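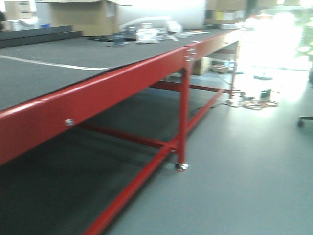

Photo: Werullow

To: junport-users
Subject: Re: Page numbers missing after update to version 4

Replying to the message from Sunday, quoted here so the thread makes sense in the archive:

> We moved our site to Junport 4 and the exported PDFs have lost
> their page numbers. The footer text is still there, but the number
> is blank. It happens with the Trekberg template and with our own
> copy of it. Going back to the old version brings the numbers back.
> We have 37 forms set up this way and would like to avoid editing
> each one.

The footer tag changed in version 4. The old one was a single word, {page}, and the new one needs the section as well, so it should now be {page:body}. The old tag is still read without an error but prints nothing. I agree it ought to give a warning, and there is an open ticket for that.

You don't have to edit the forms by hand. Go to Tools, then Templates, and choose "Update footer tags". It works through every form that uses a shared template. Your own copy of Trekberg will be skipped – open the file footer.txt in that copy and change the tag on line 9 yourself. After that, clear the export cache, or you will keep getting the old files.

If you also run the Semwal add-on, update that first. The older release writes its own footer and will put the old tag back the next time someone saves a form.
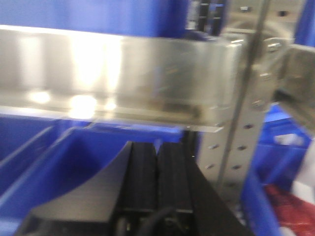 Will PDFs that have already been sent out be changed?

Only new exports pick up the new tag. Files saved before the change stay as they were, and you would need to export them again to get the numbers back.

The setting for starting at page 2 has moved as well and is now under Layout.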